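In Praise of the Dull Half Hour

I have been looking after the practice cell at Drolwood for 4 years now (the simulated one, I should say, with no oil in it and no fingers to trap), and if I have one opinion worth passing on it is that we all rush the setting up. We load the room, drop in the arm, press go and then spend a whole afternoon wondering why the gripper behaves like a toddler in mittens.

My own habit, learned slowly and with a fair bit of grumbling, is to give the first half hour to the wrist view and nothing else. I bring the gripper right up to whatever it is working beside, very slowly, and I look. Is the finger where the numbers say it is? Does the held tool sit as it should, or has it crept round a degree or 2 in the grasp? A wide view of the room will flatter you every time, bless it, but up close there is nowhere for a bad offset to hide.

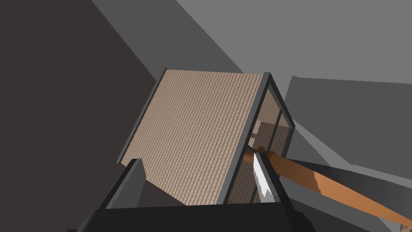
Randi Rønning thinks I am being sentimental about all this. Her view is that a decent script can check the finger offsets in seconds, that she ran 1,000 resets on the Gandier setup last June without opening the wrist view once, and that anybody who sits peering at a grey room for half an hour simply likes peering at grey rooms.

Well, I do rather like it, so she has me there! And I use her script, gladly, every morning before the kettle has boiled. But a script checks what you thought to ask it. When we moved the cell over from the old Arain files, every offset passed and the handle of the tool was still overlapping the finger by a whisker, enough to make it jump whenever the grip closed. I found it by looking, with a biscuit in my other hand, and it took one small change to the collision shape to put right.

So I would ask anyone setting up a new cell, simulated or otherwise, to keep that slow half hour in the plan and write down what they see in it, even the boring bits. Mine go in a plain text file, which has reached 2,158 lines and which Randi has started searching when she thinks I am at lunch.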